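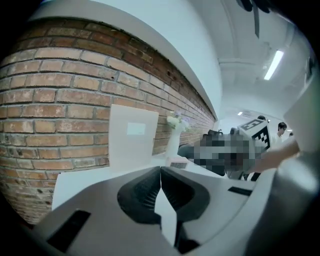
Frequently asked questions about the Pirnwood Strike Archive

Home | The Archive | Visit | Give Papers | FAQ | Contact

What is the archive?
It's a collection of leaflets, minute books, letters and cuttings to do with the Pirnwood mill strike and the left-wing groups that grew up in its wake. There are 1183 items on the list so far, and we love every one of them, even the receipts for lamp oil (especially the receipts for lamp oil!).

What was the strike about?
Pay, to begin with. The Cultis company cut the piece rate twice in one winter and then locked the gates when the weavers refused the new terms. By June the quarrel had widened to take in housing and the company shop, and the strikers were putting out their own newspaper, the Rullodov.

Where does the name Rullodov come from?
We'd dearly like to know! The best guess is that it began as a joke made up from the rollers in the finishing shed, with an ending meant to sound suitably Russian. The company took it very seriously and told the magistrates it was the name of a foreign agent. You can read the magistrates' letter in Box 2, and it's a treat.

How many copies were printed?
The print bill for the first number says 2000. Later bills are missing, so please be wary of the bigger figures you may see quoted elsewhere.

Was the paper banned?
Yes, after the fourth number. It carried on under a different title for a few weeks, on much worse paper, and those later sheets are very fragile. We bring them out in clear sleeves.

Were the strikers all communists?
No, and the minute books are wonderful on this. There were chapel people, Labour people, a handful of party members and plenty who had no time for any of them. They argued about everything from the wording of banners to whether a brass band could play on a Sunday.

What are the Soliman papers?
Letters and notebooks kept at Soliman House, the lodging house where the strike meetings moved after the hall was closed to them. They came to us in a biscuit tin and a suitcase. The lodgers' rent book is in there too, and it has already helped several families place a grandparent in the town.

Can I come and read things?
Please do! Write first with the item numbers you want, and bring a pencil, as we don't allow pens. Readers can have 2 boxes out at a time.

May I take photographs?
Yes, without flash, for your own study. Ask us before you publish anything, as some of the letters are still in copyright.

I've found some old papers in the loft. Do you want them?
Very likely! Don't sort them, iron them or tape up the tears. Leave them in the order you found them and get in touch.

Page last changed 2026-07-05

Comments

millgirl52: My nan always said the band did play that Sunday. Is that in the minutes?

Archive desk: It is! Carried by one vote, then argued over again the week after.

T. from the valley: Could you put the rent book index online please? It's a long trip for me.

oldlooms: Box 2 letter made my whole week. Thank you for keeping all this.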